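April 2025 – glue notebook, bench 3

Second go at the hide glue versus liquid glue question. Walter Huaranga still says the bottled liquid stuff from Temavier is as strong as hot hide glue if you leave it long enough. I still don't believe him, but I said I'd test it properly instead of grumbling, so these are the notes.

Stock is all from the one maple board, the Tistenwood offcut that has been leaning behind the bandsaw since the chair job. Planed it, cut strips, and made up 26 lap joints. Four went in the scrap before any glue touched them (two with a knot too near the lap, two I cut short because I was talking). That leaves 22, split evenly: 11 hot, 11 bottled. Same overlap, same clamps, same afternoon.

Moisture meter gave three different readings on the same strip depending on how hard I pushed the pins in. I've written none of them down. If anyone wants a moisture figure for this batch they can buy us a better meter.

Hot glue was soaked overnight and brought up slowly in the pot. It went on a bit thick for the first two joints, then I thinned it with a splash of water and it behaved. I've marked those two with a pencil cross and will look at them separately. Bottled glue came straight out of the bottle. The label claims "no preparation" and I'll give it that much.

Open time on the hot glue was poor, as always. The shop was cool and it had started to gel on one strip by the time I had the clamp round. I warmed the rest of the strips on the radiator first. Jui-lin Hsu pointed out that I should have warmed the bottled lot too if I wanted it to be fair, and she is right, so I did. It's extra handling the instructions don't ask for, though, and Walter will say I was being kind to his glue.
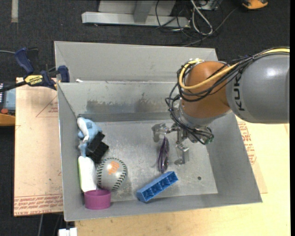

Clamps came off the next day. Squeeze-out on the hot joints chipped away clean with a fingernail. On the bottled joints it was still rubbery along the inside corner, which I don't like at all. Walter's view is that the corner is always last to dry and tells you nothing about the middle of the joint. Maybe. I'd like to see him prove that without sawing one open.

Pulled the first joint from each lot on the lever rig, hanging weight off the arm and adding a bit at a time.

- Hot, joint 1: let go at 585 on the rig scale. Mostly wood failure, long splinters of maple still stuck to the other half.
- Bottled, joint 1: let go at 129. Clean glue line on both faces, shiny, hardly a fibre lifted.

That looks like a knockout and I'd love to stop there. I don't trust it. The gap is too big. Even a poor glue ought to do better than that on fresh maple, so either the joint was starved, the bottle is old, or it simply hadn't cured in the middle. Checked the bottle: the date is smudged and I can't read the year. It has been on the shelf under the window, in full sun most of the summer, which can't have done it any favours.

Also, the rig scale is only good for comparing one joint with another. The units are whatever Flores painted on it when it was built, and I've never seen it checked against anything. Please don't copy those numbers into a quote for a customer.

Changes for the rest of the batch:

1. New bottle, bought this week, date readable. Make up a fresh set of 11 from the same board.
2. Leave every joint clamped for two days, hot ones included.
3. Somebody other than me loads the rig. I know which answer I want and I'm probably adding the weights faster on one side – Jui-lin has said she'll do it with the labels covered.
4. Keep the old-bottle joints. If they are much stronger after a fortnight then Walter has a point about waiting.

Separate question is whether any of this matters for the Flurance table. Those are mortise and tenon joints with a decent shoulder, and the glue is hardly doing the work a bare lap asks of it. I've repaired old chairs where the glue had gone to powder and the joint was still holding. The customer wants something that can be undone later, which both glues are supposed to allow. I've only ever undone the hot kind. Need to try steam on a bottled joint before I promise anything.

Maple left over: enough for the new set, plus a couple of spares. Lengths are stacked on the rack with blue tape on the ends. Leave them alone please.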